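Home | Tutorials | Shelf Picking | Data Tips | Contact

Splitting a long pick task into labeled chunks

So you've got a two-armed setup, a basket, a shelf full of little cubbies, and a policy that falls apart halfway through. Mine did exactly that! My first try on the Aseslow task fed whole episodes to the model with one instruction, "put the food in the basket," and it managed 11 good runs out of 93. Ouch.

What fixed most of it was cutting each episode into short pieces, each with its own sentence. Abdelkrim Mansour talked me into it back in November, and I've done it this way ever since.

Start with the grasp. I mark the chunk from the moment the arm begins to reach until the fingers have closed and the object is held (I use finger current for this, but finger position works too).

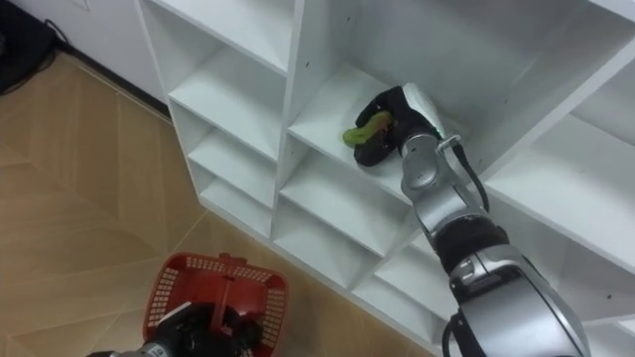
Give that chunk a plain label like "grab the green one from the middle cubby." Keep the wording loose and vary it a bit. I write six versions per chunk and let the loader choose one at random, which takes an evening and a lot of coffee.

Next comes the carry. Both arms matter now, so don't freeze the basket arm in your action vector like I did at first. I cut this chunk when the object and the basket are close together, and I start the release chunk a few steps early so the two overlap. 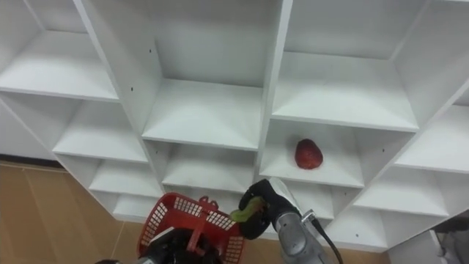 The overlap really helps! Without it my policy would pause between chunks, just hanging there, and then drift. I settled on 6 steps after trying a bunch of other values.

Last thing is the "what's next" label. At the start of every chunk I save a head camera still and write down which item gets picked next, then train a small planner on those pairs. I had 129 of them, nearly all from one shelf, and it still learned a sensible order.
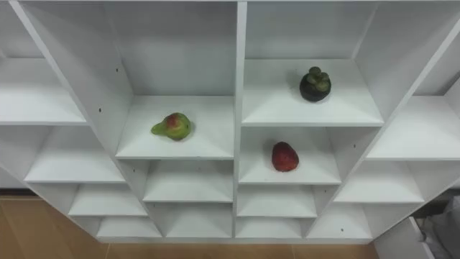

Does the planner need its own camera?

It can share the head camera with the policy. Just save the still while the arms are out of the way, and run the planner once per chunk.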